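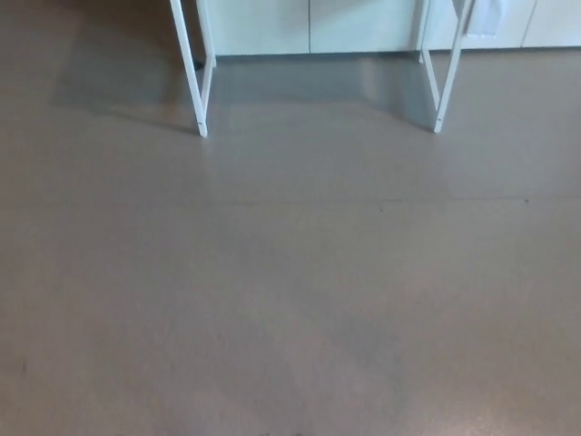
Urholm floor runs - README

Status: usable with care. Read the fault part before you train on anything.

What's in it
70 runs in the Urholm room, head camera plus wheel odometry and arm joint logs. Task is drive up to the bench, stop, fetch a cloth, back off. 32 runs are clean. The rest are affected by the fault below in some way, mostly drift, a few worse.

The fault
Base lost its position when the head was tilted down. Grey floor, white cabinets, white table legs - the visual tracker found almost nothing to hold on to and started following shadows instead. Pose then slid sideways while the wheels said we were going straight. On run 50 the base clipped a table leg at low speed. Bumper did not trip, it sits too high for the foot of the leg. Tamara hit the stop button. No one hurt, scuffed wheel cover, leg fine.

We first blamed the wheel encoders and swapped one. Made no difference. Kristóf found it by replaying the log with the tracker switched off, and the drift went away.

What we changed
- tracker is ignored when the head looks down past the limit in limits.txt
- speed cap near furniture, all modes
- extra bumper strip, low down (fitted 17th December, Kimutai)
- stop button now gets tested before every session, not just the first

Still open
Seam in the floor gets read as an edge sometimes and the base brakes for no reason. Annoying but not dangerous. Anjani wants tape markers down, Florian doesn't, to be decided in Febuary.

Using the data
Column pose_ok is 0 where we dont trust the pose. It was set by hand so expect it to be out by a few frames at each end. Leave out run 5, the clock was wrong. Joint logs are fine througout.

Questions to Tamara Pavliuk.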